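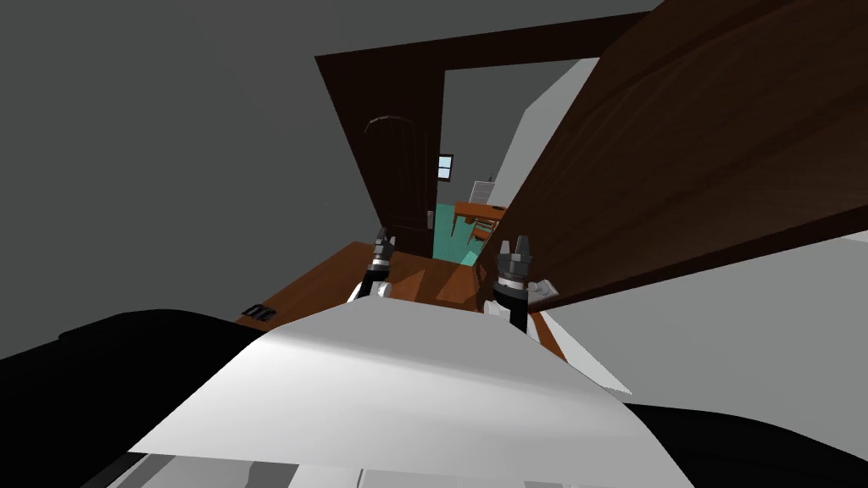
Prikley 456 Passage Latch Set
Tubular latch with lever handles, for interior wood doors
Made by Wotia

Overview
The Prikley 456 is a non-locking latch set for hallway, closet and connecting doors. It fits square-top and arched-top doors alike, as the latch is set in the lock stile and the shape of the top rail has no bearing on it. The levers are reversible on site. One screw behind each rose releases the lever so that it can be turned to the other hand.

The latch case is pressed steel. The bolt is solid brass with a nylon insert on the sloped face, which lowers the closing force and keeps metal dust off the strike. The spindle is a single square bar and passes through the case without a joint.

Specifications
Function: passage, no lock
Maximum door thickness: 46 mm with the spindle supplied
Handing: reversible
Spindle: square, solid steel
Springs: one in the latch case, one in each rose
Finishes: satin nickel, brushed brass, flat black
Fixing: through-bolts, with wood screws for the faceplate and strike
Fire rating: none. Do not use on a rated door.

In the box
2 levers with roses
Latch case with square-corner faceplate
Strike plate and dust box
Spindle
Through-bolts, screws and hex key
Paper drilling template

Fitting notes
Hang the door and check the gap along the latch side before drilling. The template has a fold line that must sit on the high edge of a beveled stile. Drill the cross bore from both faces to avoid tear-out, then bore the edge hole square to the stile.

Tighten the through-bolts by hand until both roses sit flat. Overtightening pulls the roses together and binds the spindle – the usual sign is a lever that comes back slowly or stops short of level. Back each bolt off a quarter turn and test again.

In an older frame the casing may be out of plumb. Mark the strike from the closed door with the bolt resting against the jamb, and do not transfer the height with a level.

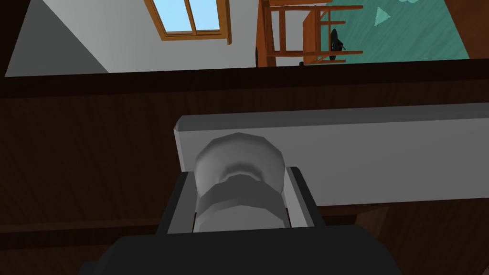
Care
Wipe with a damp cloth and dry. Do not use abrasive cream or ammonia on brushed brass. Apply dry graphite to the bolt once a year. Oil collects dirt in the case and will shorten spring life.

Ordering
Sold singly or by the carton. Orders of over 300 sets ship on pallets from the Bamimari warehouse and need a dock or a lift-gate truck. Longer spindles and round-corner faceplates are separate items.

Trade accounts: Iolo Prydderch
Technical questions and drawings: Ah-rin Ko

Related items
Powell privacy latch set
Powell flush pull, round
Prikley spindle, extended
Prikley strike plate, long lip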